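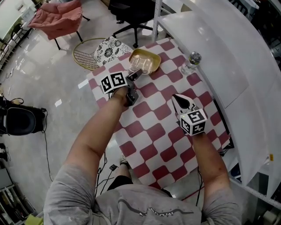

Wesdale Help Desk
Ticket 4038
Opened: 6/10/25
Opened by: Ilham Ait Ali
Looked after by: Nawal Mahrous
Item: Fekier table cloth, large check, red and white
Subject: Cloth creeps towards the near end of the table
Status: Solved, one small thing left open

Ilham Ait Ali wrote:

Hello Wesdale! First of all I love this cloth. The red is a deep pinkish red and much nicer than I expected from the website, and the big squares make the whole room look as if lunch is coming. We have it on the long table in our front room at Ait Ali, with the round woven chair and the pink armchair nearby, and everybody who comes in says something about it.

The trouble is that it moves. I lay it in the morning with the squares running corner to corner (I like them as diamonds, it hides the fact that the table isn't quite square to the wall) and by the afternoon the near end is hanging lower and the far end has crept in. The things standing on it come along for the ride. I have a gold tray that lives at the far end and I put it back in its place so many times a day that I've stopped noticing I do it.

What I have tried so far:

Smoothing it out by hand from the middle. Looks lovely, lasts until somebody leans on it.
Turning it over. Same thing, and the hem shows.
Tucking the far end under the table top and hoping. No.
Clips from the picnic box. These hold! But they are ugly, and one of them caught a sleeve.

Is it the wrong size, or am I laying it wrong? I don't want to send it back, I want to make it behave.

Nawal Mahrous replied:

Hello Ilham, what a good ticket, thank you. I have the same check at home in the same red, so I am going to enjoy this one.

Please don't send it back yet. A creeping cloth nearly always has one of three causes: a top that is too smooth underneath, a drop that is longer on one side than the other, or a cloth that still has its finishing in it from the factory and hasn't been washed. Could you let me know:

1. What is directly under the cloth?
2. How far does it hang down at the near end and at the far end, first thing in the morning, before anyone has touched it?
3. Has it been washed?
4. Do people mostly work or sit at one end?

A tape measure held against the table edge is fine for number 2.

Ilham Ait Ali wrote:

Measured! You've turned me into a person who measures tablecloths before breakfast.

1. Nothing under it, only the table top. It is a wipe-clean top and very slippery, you can send a spoon the full length of it.
2. Near end 38 cm, far end 20 cm. I had no idea it was that uneven. I was lining up the points of the diamonds with the middle of the table by eye and never looked at the hem.
3. Not washed. It came out of the packet, got a quick iron and went straight on.
4. Yes, nearly everything happens from the near end, reaching forward.

So I'm guilty on all counts, I think.

Nawal Mahrous replied:

Not guilty at all, but it does explain a lot! You have a long heavy drop at the near end, people leaning on it and pulling in the same direction, and a top that lets go. The cloth is only doing what it's told.

Let's go one step at a time so that we know which change did the work.

Step one, wash. 40 degrees, normal spin, no fabric softener please – softener puts the slip straight back in. Wash it on its own the first time, because of the red. Hang it over a line by the middle and not by the corners, or you will get four ears that never lie flat. Iron it while it's still a bit damp.

Step two, lay it again with the drop evened out. Leave everything else as it is, same table, same tray, no clips, and give it a full day.

Step three, only if it still creeps, something underneath. We'll come to that.

About the diamonds: you can keep them. Start with the hems. Get the two end drops the same, then the two sides, and after that turn your attention to where the squares fall. On a cloth laid this way the eye reads the hem first and forgives the pattern.

Ilham Ait Ali wrote:

Washed, and no pink water at all, which I was braced for. It has come out softer and it drapes so much better, the corners fall in proper folds now. I should have done this in September when I bought it.

Laid it again with an even drop at both ends. My cousin held the other end and we argued about the middle of the table.

Result after one day: moved, but much less. It had crept 5 cm towards the near end by closing time. Before, it would have been hanging on somebody's knees. The side drops hadn't changed.

One new thing. Now that the cloth is soft, the tray seems to drag a ruck in front of it whenever somebody slides it. It used to skate along on top. Could the tray be part of the problem? It's the rectangular sort with sloping sides, and people push it along instead of picking it up.

Nawal Mahrous replied:

This is great progress, and well spotted with the tray. Yes, I'd say it is joining in. When a tray is pushed it takes the cloth with it, and when it's lifted it doesn't. Turn it over and run a finger along the bottom rim. If there is any rough spot or a lip, that is what's catching.

If the rim is rough, stick four little felt dots on the corners, the sort sold for chair legs. Small ones, or the tray will rock.

And now step three, the layer underneath. You have two choices.

The first is a table felt, which is the nicest to live with. It softens the noise of cups going down and makes any cloth look more expensive. Cut it to finish just inside the edge of the table, so that it can't be seen.

The second is open-weave grip mat, like the stuff that goes under rugs. It is cheaper and grips harder, but you can sometimes feel the pattern through a thin cloth, and it can mark some tops if it's left for months. Test a piece in a corner first.

For your slippery top I would pick the felt and add a narrow strip of grip mat under each end. The felt needs something to hold on to as well.

Ilham Ait Ali wrote:

The tray has a lip! A tiny one on one short side. I would never have looked. Dots on, and it lifts and lands beautifully. I've also asked everyone to pick it up, with mixed success, but the dots are forgiving.

Felt bought from Cideo, who cut it for me at the counter. I put two strips of grip mat underneath, one at each end, as you said. Then felt, then cloth. It took three goes to get the felt flat – if you ever write this up for other people, please tell them to roll it out from the middle.

Two full days now and I can't measure any creep. The hem at the near end is where I left it. I even pulled on it, politely, and it stayed.

And it's so quiet! I didn't expect that. A bottle put down on it makes a soft little thud and that's all. I've started looking at the other tables with a critical eye.

Nawal Mahrous replied:

I am delighted, and a bit jealous of your front room. I've put the rolling-out tip into our care notes for the Fekier cloths, word for word.

For the record, so that anyone picking up this ticket later can see what was done:

Cause: uneven drop with the heavier end on the side people lean from, unwashed cloth on a smooth top, tray with a lip on the underside.
Fixed by: wash at 40 without softener, drops evened out, felt dots on the tray, table felt with grip mat strips at both ends.
Made no difference: turning the cloth over, tucking it in.
Not advised: picnic clips where people pass with long sleeves.

Lift the grip mat once a month and wipe underneath it. Shake the felt outdoors when you change the cloth. When you wash the cloth again, check the drop afterwards, as it may come up a touch shorter.

Is there anything else before I mark this as solved?

Ilham Ait Ali wrote:

Only one thing. Do you make the same check in a round? I have a small table waiting by the woven chair, the one with the black and white flowery cushion, and I think the two patterns would get on very well together. If you don't, could I have a square one cut down, or would the hem come undone?

Nawal Mahrous replied:

Oh, I think they would too! There's no round in that check at the moment, but I've passed it on as a request. A square can be cut down if you have it hemmed straight away by someone with a machine and bias tape. Send me the width of the table top and how low you'd like it to hang and I'll tell you which square to start from. I'm marking the creeping as solved and leaving the round cloth open under this same number, so just reply here when you have measured.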